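Workshop tips: when the bagging arms stop, drop or pinch
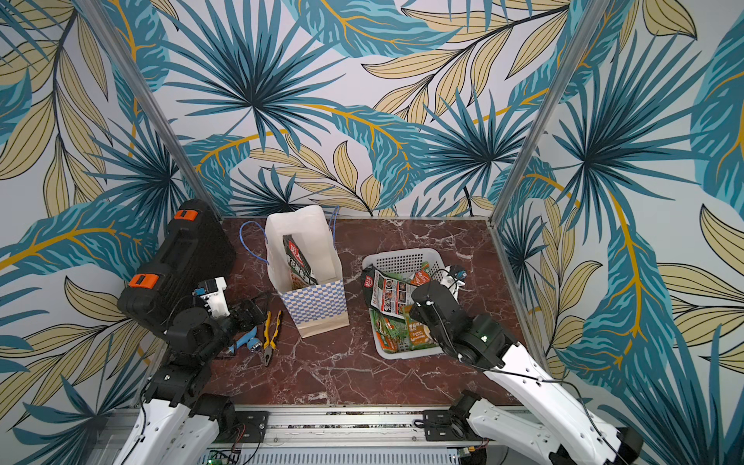 Page last changed 22nd September by Ilse Cuypers

Written in a hurry after the snack bag job went wrong again. Add to it if you know better, but don't delete the bits on fingers.

What happened

Right arm was moving packets from the white basket to the paper bag. Packet slipped half out of the grip, arm carried on regardless, packet caught under a cord handle, bag went over. Then the left arm started its own move and the two stopped wrist to wrist with an error. Osvaldo reached in to stand the bag up. Power still on. Right arm tried again. Bruised knuckle, nothing worse, but it could have been.

So, tips.

Before you put a hand in

Stop button first. Pause on the screen is not the stop button, pause just waits and then carries on when it likes.

Look at the wrist light. Green means live on ours. If it's green your hands stay on your side of the front rail.

Stopped on an error is not off. An arm can sit there still as a post for minutes and then have another go. That is what got Osvaldo.

Arms sag when the power goes. Ours drop a good way at the elbow. If one is hovering over the basket, hold the upper part with one hand before you kill the power, or get someone else to. Never hold it by the gripper.

Sleeves up, lanyard off, rings off if you can be bothered. Be bothered.

One person on the button, one person in the cell. If you're on your own, power off at the wall and take the plug with you round the front.

Dropped packets

Slippery wrappers are the worst. The shiny ones with a lot of air in go pop and squirm out sideways. Let the gripper come down on the seam end, not the puffed middle.

Wipe the finger pads. Crumbs and grease build up, you can't see it but you can feel it. Damp cloth, dab of washing up liquid, then a dry cloth. No polish, no spray oil anywhere near. Someone used furniture spray in November and we were dropping things for a week.

Don't turn the grip force up as a first go. I know it's tempting. It went up to 25 on the old settings page and all we got was burst packets and bits in the knuckle joints. Put it back to 12, clean the pads, try again.

Overfilled basket = trouble. Packets hanging over the rim get knocked by the wrist on the way down. Push them in or take a layer off. Small packets hide under big ones and come up stuck together, shake the basket before you start.

Baskets with holes in the sides are fine, but the corners of wrappers poke through and then the packet won't lift. If an arm is straining, stop it. Free the corner by hand with the power off.

Bags that fall over

Empty paper bags are too light. Tin of beans in the bottom, or a bit of thick card cut to fit the base, then take it out at the end. (Take it OUT. We have lost two tins.)

Cord handles want to be down the outside. Fold them over and hold with a bit of masking tape. Loops sticking up catch on fingers and brackets and the camera mount. If a loop does hook a finger don't drive the arm away from it, you'll rip the bag or bend the finger. Stop, power off, unhook.

Shiny floor, bag slides. The marble looks nice and it has no grip at all. Square of non-slip drawer liner under the bag sorts it. Same under the basket.

Open the bag right out and run a hand round the inside bottom corners so it stands square.

Arms fighting each other

Left arm parks low by the tools. It should stay there while the right one is packing. If it doesn't, the start order is wrong, so switch both off, count to 12, left on first, wait till it settles, then right.

Error 1164 is "other arm too close". Clearing it does not move anything apart! Back one arm off by hand first, power off, then clear. If you only clear it they go straight for each other again.

If it comes up three times in a morning stop using the pair and run one arm. Slower but who cares.

Check the base plates on the front rail. A loose one means the arm isn't where it thinks it is and then all your spacing is wrong. Nip the bolts up evenly, a bit each side.

Tools left in the cell

I am as bad as anyone. Pliers come out to straighten something and stay out. An arm pressing down on pliers will either skid or stall, and the stall is hard on the wrist motor. Anything sharp goes away first, before you do anything else.

Best place is back in the toolbox with the latches shut. Next best is outside the cell altogether. "Only a minute" is how we scratched the floor.

Check the box itself can't tip. If it's stood on its side, shove it hard against the wall.

Cables and boards

Run an eye down the cabling on both arms once a week. Looking for shiny patches, nicks, a tie that has slid. A rubbed cable gives you faults that come and go and drive you mad. If the arm twitches at one point of its travel and nowhere else, look there first.

The boards along the front are bare. No mugs on the rail. No wet cloth over them, wring it out well away. No metal rulers, no dropped screws. If you do drop a screw and can't find it, power stays off untill you have.

Dust with a soft dry paintbrush, power off.

Cameras on the wrist: glasses cloth only, and don't push on the bracket. If it gets knocked the arm will miss everything by the same amount every time. That's your clue. Redo the set-up, don't bend it back by eye.

Getting going again

Half speed for the first 17 packets. Hand near the button all the way through, not in your pocket.

Then full speed if nothing has slipped. If one has, back to the pads.

Write it in the red book, time and what you were packing. Even the silly ones. Osvaldo's knuckle is in there and so is my bent bracket.

Still to do: longer lead on the stop button so it reachs the left side, new pads (Osvaldo has ordered from Harura, no date yet), a proper hook for the pliers.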